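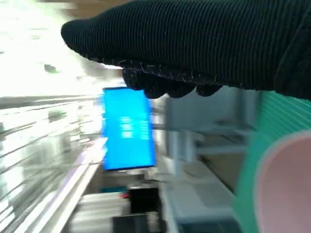
Programs > Bresen Room > Progress Reports > April

Bresen Room Display and Lighting Work: Progress Report

Prepared by Yuxi Fang for the Isura Fund. Reviewed by Weidong Han.
Grant reference 1741

Status

Work is on schedule for the room layout and behind schedule for the lighting. The screen has been installed and is in daily use. Window treatment has been ordered and has not arrived. Spending remains within the approved budget, and no change to the total is requested in this report.

Screen

The Osis screen is running on the current version of the room software. The start page uses a bright blue background with small white markings, as agreed in the design review. The blue was selected for visibility against the pale surroundings, and it meets that purpose. People entering the room find the screen without direction.

The white markings are less satisfactory. They are legible when the viewer is standing still and close, but too small for a person walking past. Yuxi Fang has prepared a revised page with larger type and fewer items. The background color does not change. The revised page was tested on a spare unit and will be loaded after Weidong Han signs off on the wording.

Brightness is currently fixed at 100 percent. This was meant as a temporary setting during installation. It makes the page readable at midday but is stronger than needed in the evening. An automatic schedule is available in the software and will be turned on once the window treatment is in place. Setting it earlier would mean adjusting it twice.

One fault was logged during the period. The screen did not restart after a building power check and had to be switched on by hand. The supplier, Qin, traced this to a power option that had been left at its factory value. The option was changed and a second power check produced a normal restart. No parts were replaced.

Lighting and glare

Glare remains the main open item. Part of the room is far brighter than the rest, and the difference is large enough that pale surfaces near the light lose their detail. Labels placed on that side are hard to read for much of the day. The problem is worst before noon and has mostly passed by 4 p.m.

The original plan called for a film on the glass and no other change. After the first set of readings we consider the film necessary but insufficient. The overhead fittings add to the problem, and they are on a single circuit with no dimmer. We propose to add a dimmer from the contingency line. The quotation from Qin is attached as Appendix 2 and falls under the limit for which prior approval is required – it is reported here for information only.

Film delivery was moved back by the manufacturer. Fitting takes one morning and can be done while the room is open.

Storage and small items

The storage layout has been settled. Items in regular use stay close to the screen, and reserve stock goes to the far side. Pale finishes were kept throughout for consistency with the existing room.

Brightly colored items are used as markers against the white and gray background. Green and pink were kept after a short trial; yellow was dropped from the set because it was difficult to pick out in strong light. The color key is printed on the storage plan and will also be added to the revised start page.

Labels on the bright side will be reprinted on matte stock. The present labels are glossy and reflect the overhead light. The reprint is a minor cost and has been charged to supplies.

Budget

Equipment: spent as planned, with the final invoice for the Osis screen paid.
Lighting: film committed, dimmer to be committed in the next period.
Supplies: slightly over plan, due to the label reprint. The difference is covered by an underspend on delivery charges.
Staff time: as planned.

Work for the next period

Load the revised start page and confirm that it can be read while walking past. Fit the window film. Install the dimmer and repeat the light readings at the same positions used for the first set. Turn on the brightness schedule. Replace the labels on the bright side.

The repeat readings will be sent as a separate table with the next report. If the film is delayed again, the dimmer will go in first, and Weidong Han will notify the Fund of the new order of work.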